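Teaching a Gripper by Hand

6 August 2019 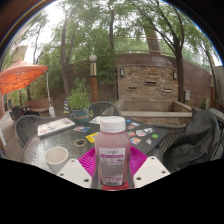 More hours of the same grasp will not help, one annotator at Kusum objected when the collection plan went around; the model already knows a bottle on a table. What it lacks is variety in the approach.

The plan was changed. Operators for the Plurkix set now carry the two-finger hand tool outdoors as well as in, and work on whatever table is free, with laptops and cups left where they stand. A bottle held upright between the fingers is one of the standard grasps. Each operator records 40 examples per site, then moves on. No site is used for more than 15 minutes.

Hennessy, which trains the policy, rejects any example in which the fingertips leave the view before contact. It also rejects hurried ones. A person can close on a bottle faster than the arm can follow, and those recordings teach a motion the hardware cannot make.

Trustoteck handles the labels: object, grasp type, start and end of contact. Agreement between two labelers must reach 95 percent before a batch is released. Of the August batches, 9 have passed. Glass tabletops remain on the list for a second round.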